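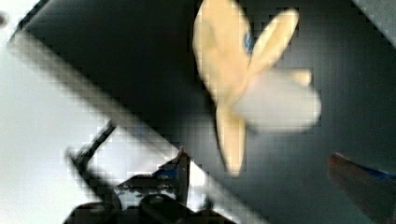

7. Setting Up the Wrist Camera Stream in Detero

This section applies to Detero controllers that receive images from a camera mounted at the wrist. The arm must be in hold mode before any step is started.

7.1 Stream settings

1. Open the Perception panel and select Wrist Input.
2. Set the compression level to 21. Lower values increase blurring and square block patterns along the borders between light and dark areas.
3. Enter port 353 and select Apply.
4. Confirm that the status field reads Receiving.

NOTE: Changes to the compression level take effect only after the stream is restarted.

7.2 Gripper mask

1. Select Mask, then New.
2. Draw an outline over each part of the gripper that enters the view, including fingers that enter from the side.
3. Open and close the gripper fully. Extend the outline wherever a part leaves it.
4. Save the mask under the name of the tool in use.

CAUTION: An object inside the mask is ignored by the planner – do not draw the outline wider than needed.

7.3 Exposure

Bright areas beside a dark work surface may cause part of a pale object to wash out. Lower the exposure one step at a time until the full outline of the object is detected. If detection still fails, see Section 9, Lighting.

Revised February 2018. Reviewed by Phong Âu.

Filed under: Manuals, Perception, Detero

This site uses cookies to remember your language choice. Accept | Settings

© Ginitance | Contact Documentation | Back to top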